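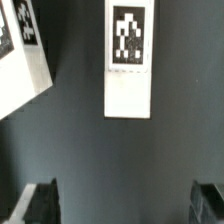
Gripper trial group, notes of the meeting held 9 February 2023

Present: Shahab Mazandarani (chair), Glória Bettencourt, three from the Varumholm bench, one from purchasing. Minutes by the bench.

1. Minutes of the January meeting

Agreed, with one correction. Item 4 said the Goltard fingers had "passed" the card pick-up. They had been tried on it. The word "passed" is struck out.

2. Goltard fingers against the Nnaji fingers

Shahab reported on the side-by-side runs. The Goltard set was given 49 attempts and so was the Nnaji set. He declined to give a winner. The supplier's sheet promises 1000 cycles between adjustments and the bench has not got anywhere near that with either set, so the figure can't be used in our report in any form.

Glória asked why the two sets had been run with different opening widths. Answer from the bench: the Nnaji set was left as it came out of the box. She said in that case it was a comparison of two settings and she would not sign it. Shahab agreed, a bit reluctantly, that the runs will have to be done again with the same opening on both.

Purchasing asked if the Goltard price could at least be held until the repeat. Bench doubtful. The quote was already extended once and the salesman has gone quiet.

3. Wrist camera and tags

The Nultness software people say their tag reader copes with "any reasonable view". Glória has asked them twice what a reasonable view is and has had a brochure back. Her worry is tags seen side-on or partly out of view, and blur when something is close to the lens. The tests Nultness sent were all done with one tag, square to the camera, in good light.

Shahab thought she was being hard on them. The reader does well enough on a flat tag against a plain surface and that is most of what we asked for in the first place. Glória said it was most of what we asked for because we wrote the request before anybody had tried picking near the white structure. 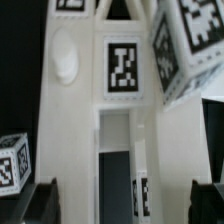

There are tags on the structure itself as well as on the cubes, and she wants to know what the controller does when it has several to choose from and only part of some of them. Does it wait, does it guess, does it take the biggest? The bench did not know. Shahab said the manual has a page on it. Glória had read the page and said it described the menu.

There was a longer discussion than the agenda allowed for about whether the tags prove anything at all. One view from the bench was that a tagged cube tells us how good the tags are and very little about the gripper. Shahab replied that without them we have no way of saying where the cube was, and we'd be back to arguing over who saw what. Left open. To be raised again when the plan for untagged parts is written.

It was noted that finger shadow and finger colour have not been looked at. Dark fingers over a dark grey surface may be fine for the reader and poor for a person trying to judge the gap on the screen. No one had evidence either way.

4. Controller

The 2 controllers on loan are both still on loan. The Varumholm unit has the better stop response according to its maker. Our own log does not record stop response, so we have nothing to set against the claim. Bench to add it before the next runs.

Glória objected to the phrase "learns the task" in the draft summary and asked for it to be taken out. Done in the meeting.

5. Money

700 is left in the trial budget. Purchasing would like it spent or handed back. Shahab wants a second pair of Nnaji fingers in case the first wears during the repeat. Glória would sooner put it towards a decent lamp, as the light over the bench has been blamed for three separate things and never checked. Not settled. The two of them will sort it out by email and copy in purchasing.

6. Actions

Repeat both finger sets with the same opening width, settings written down first: bench.
Write to Nultness asking for results with part-hidden and angled tags, and for the failures as well as the successes: Glória.
Add stop response to the log: bench.
Ask Goltard for the test behind the 1000 cycle figure: Shahab.
Draft summary to be held back until the repeat is in.

7. Any other business

Bench asked that visitors stop being shown the trial as "the new picking system". Shahab will have a word upstairs.

Next meeting once the repeat runs are complete.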